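Open day at the Šimek paint works, Toltmont

28 Aug 2021

I have painted the hall three times in four years and disliked it every time, so when the Šimek works opened its gates to the public I was on the bus before my wife could ask which Saturday jobs I was getting out of. The works is at the far end of Toltmont, past the tyre place, and you smell it slightly before you see it. Entry was free. The car park was 5 pounds, which struck me as a good reason to have come by bus.
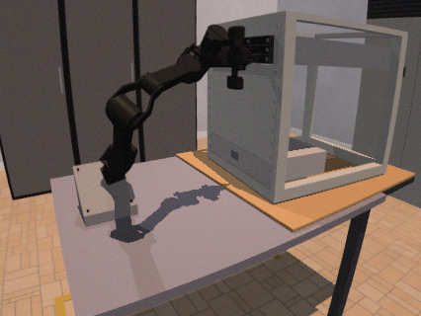 FACTORY VISITS

We were put into groups of 12 and given hairnets. Mine was led by Damian Krawczyk, a mixing supervisor with a fine loud voice and a firm dislike of the word "magnolia", which the firm still sells more of than anything else. He started us in the powder store, where the white pigment is kept in sacks on pallets and everything, including the fire extinguisher, has gone faintly white in sympathy.

From there you go up a metal stair to look down into the mixing vats. It is like watching custard, only with more safety rails. A child in front of me asked whether anyone had ever fallen in. Damian said no, in the tone of a man who is asked this on every tour, and the child lost interest in paint for good.

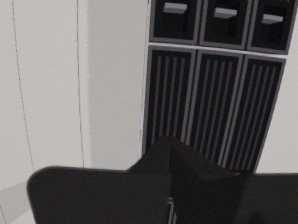
The vats hold a day's work each, and they are washed out from light colours to dark so that a bit of yesterday's cream does no harm to today's brown. I found this very sensible and have been boring people with it ever since. The rinse water goes round again into the next batch of the same family. There was a diagram on the wall with arrows.

Next was the tinting room, which was the bit I had come for. Tõnu Avotiņš has matched colours there by eye for most of his working life, though he does have a machine to argue with. The current card has 391 shades on it. He handed round two squares of green and asked which was warmer. The group split evenly, and he told us they were from the same tin.

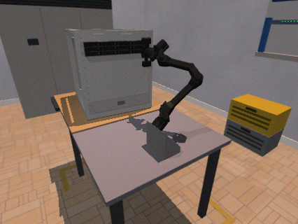
He was kinder about it than I would have been. It was the light, he said: one square had been held near the window and the other under the strip lamp, and this is also what is wrong with everybody's hall. I asked about mine. He wanted to know which way the door faced, and I had to ring home to find out.

Lunch was in the canteen. The soup was orange and came with no shade name. I had a cheese roll, and a Fudska for afterwards from the machine by the door, which kept my change.

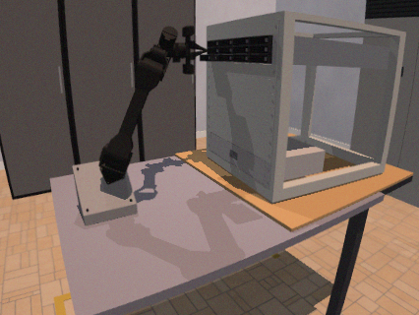 Halls, according to Tõnu, should never be white. White in a dark hall goes the colour of old dishwater, and people then add a brighter bulb and make it the colour of new dishwater. His advice was a grey with a bit of something else in it. What I came away with is very near the tabletop in the picture: pale grey until you look at it for a while, at which point there is lavender in it. My wife noticed the lavender at once. We are discussing it.

The shop was at the end, naturally. Open day prices were good on emulsion and less good on brushes, and they had run out of the sample pots that were mentioned on the poster. I bought two tins of the grey and a tea towel, then remembered about the bus. Two tins is a lot of paint to have on your knees past the tyre place.

They do it again next July, booking through the works office. Wear old shoes.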